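Session 11: Household rules for humanoid arms
Notes by Nelli Suominen, for the Skivum short course

Most "good practice" in this field is a slogan. The Sonov checklist asks for "safe approach to furniture" and never says what would fail. Write rules a tester can break.

Take the shoe rack task, with the hand at the front edge of the upper shelf beside the cream slides.
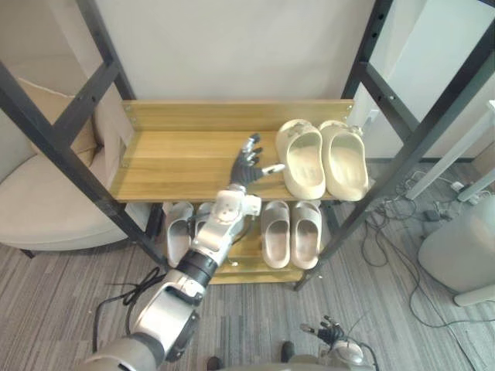
A usable rule names the contact allowed, the force limit and who may stop the run. Kyung-hwa Kwon's draft does 2 of these — better than most.

Cables on the floor need a rule of their own. "Keep the area tidy" is not one. Say how far from the arm, and who checks before power goes on.

Be wary of 100 percent compliance scores. Ask who wrote the form.

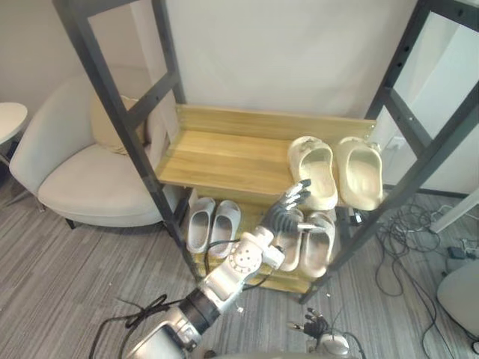
Reading for next time
Tagle draft, part 2. Bring one rule you would strike out.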